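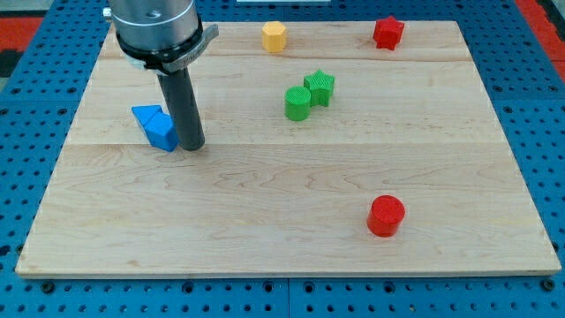
Week 7. Dikthorpe local industry, the pottery and crate trade. Handout only, slides to follow. Gultar's works opened by the canal, 8 hands at first, mostly stoneware jars. Crates came from Claltar's yard next door, sawn boards, cheap stuff. Learn to look at the wood when dating a crate end: arched, looping grain and a small brownish knot, as on the pale board, means look at how it was sawn before you look at any stencil. Stencils got reused. Grain didnt.

Bhattacharjee Pottery bought out Gultar, kept the old mark for a while. So mark alone = not safe evidence. Check base and glaze too.

Output at the peak: 1175 jars a week, per the ledger. Ledger has gaps, every August missing (kilns shut). Dont average across them.

For next time: read the ledger extract, pick one jar, write 90 words on its mark. Bring it printed.

March 2018, by the course tutor

Comments
Is the ledger extract in the libary yet?
My gran had a Gultar jar, lid long gone.
90 words incl. the heading?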